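Drakena studio on its delayed fighting game: "We wanted the netcode right"

October 28, 2021

Drakena was first shown as a short teaser, and then very little was heard of it. The one-on-one fighter from Nondville is now due in November on PC, with consoles to follow. We spoke to the game's director by phone.

The delay came down to online play. "We had delay-based netcode and it was fine in the office," he said. "Then we tested between Nondville and Wurkholm and it was unplayable. So we took it out and started again with rollback." That work took almost 28 weeks, and two planned characters were dropped to pay for it.

The roster

Drakena will launch with 218 moves across the whole cast, down from 646 in the first design. The director doesn't regret the cuts. "Most of those were the same kick from a different stance. Testers never used them."

He named Nyamweya, the grappler, as the hardest character to balance. "Her command throw beat everything for months. We made it slower, then people said she was useless. She's somewhere in the middle now, and we'll patch her again if we have to."

Arcade sticks will work from day one, including older ones. Button checks can be done from the pause menu, which players at local events had asked for.
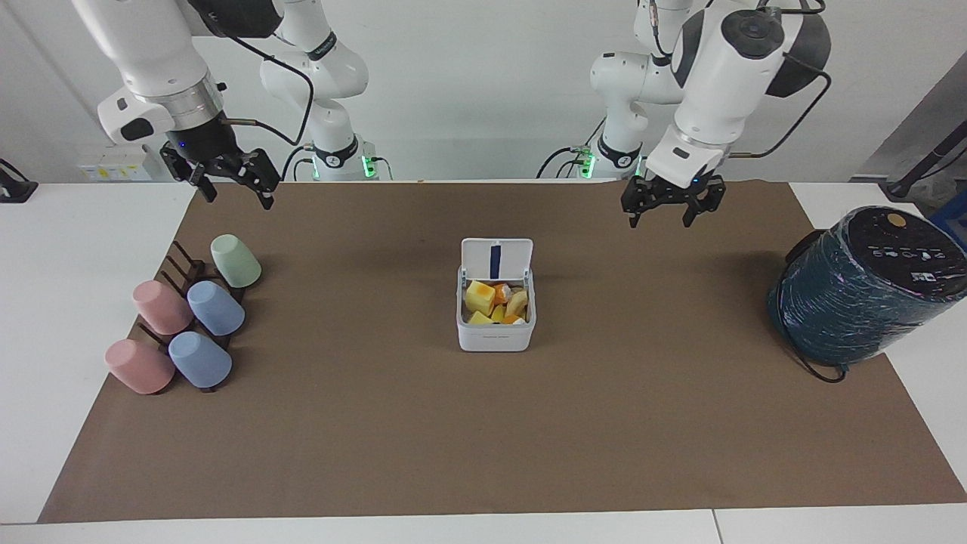 After launch

There is no season pass yet. "I'd like to bring the two missing characters back first, and I'd like them to be free," he said. "I can't promise that today." Ranked play opens a week after release, and replays can be saved from the start.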